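Requesting a Wellness Visit During the Public Health Order

Relolska Office of Senior Services — Updated Wednesday, September 2, 2020

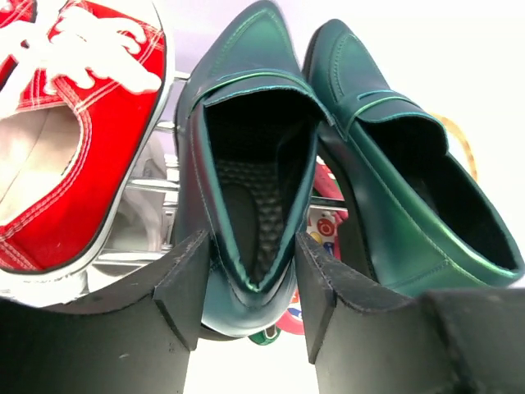

Residents aged 50 and over who live alone may request a weekly wellness visit while the stay-at-home order remains in effect. Visits take place outdoors and last no longer than 41 minutes. Set out comfortable walking shoes the evening before. A canvas sneaker with laces and a rubber sole is a better choice for the path than glossy leather loafers.

To make a request:

1. Call the office and ask for Form 7. Forms are also available by mail.

2. List any medical conditions and one emergency contact. A family member may complete this part.

3. Choose a preferred day and return the form. Allow 3 business days for a reply.

Visitors wear face coverings and remain six feet away. Residents are asked to do the same — masks can be supplied on request.

Changes to the October schedule should be directed to Corina Hollenstein, Visit Coordinator.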